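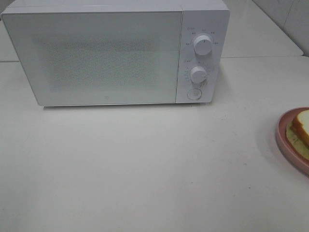 조리대 위에 놓인 흰색 전자레인지

공유 299 · 댓글 2

"그것도 해주시는 거죠?" 이 한마디에 3115유로를 날린 이야기

리모델링 일을 하다 보면 제일 무서운 말이 뭔지 아세요? "벽에서 물이 새요"도 아니고 "옆집에서 민원 넣었대요"도 아닙니다. 저한테는 "아, 그것도 해주시는 거죠?"예요. 웃으면서, 커피 한 잔 건네주면서, 지나가는 말처럼 툭 던지는 그 말이요. 저는 거기다 대고 몇 년 동안 "네, 그럼요!" 하고 대답해 온 사람입니다. 그러니까 오늘은 추가 공사 이야기예요. 정확히는 추가 공사를 종이에 적지 않았을 때 벌어지는 일이요.

사건은 5월에 브라타드(Bratard)에서 맡은 부엌 공사였습니다. 건축주는 디클런 더건(Declan Duggan) 씨. 미리 말씀드리지만 아주 좋은 분이고, 이 글을 쓰는 것도 허락해 주셨어요. 계약서에는 하부장 교체, 조리대 교체, 타일 철거와 재시공, 조명 배선까지 들어 있었고 견적도 꼼꼼하게 냈습니다. 제 딴에는요.

철거 이튿날 더건 씨가 현장에 들러서 콘센트를 창가 쪽에도 하나 더 냈으면 좋겠다고 하셨어요. 벽은 이미 열려 있고 전기 기사도 와 있으니 저는 당연히 그러자고 했죠. 며칠 뒤에는 식료품 창고 문을 미닫이로 바꾸고 싶다고 하셨고(이건 벽 안에 틀을 넣어야 해서 절대 작은 일이 아닙니다), 그다음엔 복도 바닥까지 같은 마루로 이어달라고 하셨습니다. 저는 전부 구두로 "됩니다" 했어요. 가격 이야기는 한 번도 안 꺼냈고요. 왜 안 꺼냈느냐고 물으시면... 분위기가 좋았거든요. 분위기 좋을 때 돈 이야기 꺼내기가 얼마나 어려운지, 이 일 하시는 분들은 아실 거예요.

마지막 청구서에 추가분 3115유로를 얹어서 보냈더니 그날 저녁에 전화가 왔습니다. 더건 씨는 화를 내신 게 아니라 진심으로 놀라셨어요. 콘센트는 서비스인 줄 알았고, 미닫이문은 원래 문값이랑 비슷하니까 상쇄되는 줄 알았고, 복도 마루는 남는 자재로 까는 줄 아셨대요. 듣고 보니 하나하나 다 그럴듯하더라고요. 제가 아무 말도 안 했으니 그 빈칸을 건축주가 알아서 채운 겁니다. 저한테는 서명도, 문자 한 통도 없었고요. 결국 그 돈은 받지 않았습니다. 싸우면 받을 수 있었을지도 모르지만, 브라타드가 그렇게 큰 동네가 아니에요.

한동안 끙끙 앓다가 현장 관리만 오래 해온 아슐링 맥 마후나(Aisling Mac Mathúna)에게 하소연을 했습니다. 지금은 크로닌(Cronin)이라는 시공사에서 공정을 총괄하는데, 위로는커녕 제 말을 딱 끊고 묻더군요.

"변경 합의서 양식은 있어?"

있었습니다. 컴퓨터 어딘가에요. 두 쪽짜리인데 한 번도 인쇄해 본 적이 없었죠. 아슐링 말로는 양식이 길면 현장에서 안 쓰게 된대요. 자기네는 반 장짜리를 쓴답니다. 무엇을 바꾸는지, 얼마가 더 드는지(또는 빠지는지), 공사가 며칠 늘어나는지, 돈은 언제 내는지. 그리고 서명 칸. 그게 전부예요. 처음 봤을 땐 이렇게 허술해도 되나 싶었는데, 써보니까 저 칸 중에서 분쟁을 제일 많이 막아주는 건 금액 칸보다 공기 칸이더라고요. 손님들이 돈은 어느 정도 각오하는데, 미닫이문 하나 때문에 입주가 나흘 밀린다는 건 상상을 못 하세요.

그런데 양식을 만들어도 문제가 하나 남습니다. 언제 꺼내느냐! 손님이 말씀하시는 그 자리에서 종이를 들이밀면 서로 민망하잖아요. 이건 견적 일을 하는 셀롬 램프티(Selorm Lamptey)한테 배운 방법인데, 계약하는 날 미리 보여드리는 겁니다. "공사하다 보면 마음이 바뀌실 거예요, 다들 그러세요. 그때 이 종이를 쓸 거예요" 하고요. 빈 양식을 계약서 뒤에 한 장 붙여서 같이 읽어요. 그러면 나중에 제가 종이를 꺼내도 아무도 놀라지 않습니다. 오히려 손님이 먼저 "그 종이 써야 되죠?" 하세요. 처음 그 말을 들었을 때 저 좀 감동했어요.

금액 기준도 정했습니다. 300유로가 넘는 변경은 서명하고 절반을 먼저 받은 다음에 자재를 주문해요. 그 아래는 서명만 받고 다음 중도금에 합칩니다. 공짜로 해드리는 것도 여전히 있어요. 저도 사람인데요. 대신 공짜도 종이에 적습니다. "창틀 실리콘 보수, 0유로." 이렇게요. 이걸 안 적으면 호의가 아니라 원래 포함된 일이 되어버리고, 그다음 부탁도 자연스럽게 0유로가 되더라고요.

앱을 써보라는 분도 많아서 스탠댄스(Standance)라는 현장 관리 프로그램을 두 달 써봤습니다. 휴대폰으로 바로 서명받는 건 정말 편했어요. 먼지투성이 현장에서 볼펜 찾을 일이 없으니까요. 다만 연세 있는 손님들은 화면에 손가락으로 서명하는 걸 영 찜찜해하셔서, 저는 아직 종이를 같이 씁니다. 둘 다 하려니 번거롭긴 한데 당분간은 이대로 갈 것 같아요.

제일 어려운 건 사실 손님이 아니라 우리 쪽 사람들입니다. 타일 하시는 류비차 오라베츠(Ľubica Oravec) 씨는 솜씨가 기가 막히는 분인데 마음도 너무 좋아서, 손님이 "여기 한 줄만 더요" 하면 벌써 본드를 개고 계세요. 한 줄이 한 면이 되는 건 순식간이고요. 그래서 요즘은 작업자 누구든 부탁을 받으면 "좋네요, 사장님한테 바로 전해드릴게요"라고만 대답하기로 약속했습니다. 거절하는 말이 아니라서 류비차 씨도 덜 힘들어하세요. 저는 전해 들으면 그날 안에 가격을 드리고요. 하루를 넘기면 이 방법은 안 통해요. 현장은 돌아가는데 답이 없으면 결국 누군가 그냥 해버리거든요.

참, 더건 씨는 그 뒤에 욕실도 저한테 맡기셨습니다. 계약하는 날 반 장짜리 양식을 보여드렸더니 한참 읽으시고는 "이게 지난번에 있었으면 좋았을걸" 하시더라고요. 욕실 공사는 다음 달에 시작하고, 벌써 수건 난방기 위치를 바꾸고 싶다고 연락이 왔습니다. 종이는 어제 보내드렸어요.

댓글 2

Áine Quinlan: 0유로도 적으라는 말 뼈에 새깁니다. 지난주에 선반 세 개 그냥 달아드렸다가 오늘 다섯 개째 달고 왔어요 ㅠㅠ

목수20년차: 공기 칸 이야기 동감합니다. 저희는 늘어나는 날짜 옆에 새 완공일까지 적어드려요. 그래야 손님이 이사 업체에 전화를 하시더라고요.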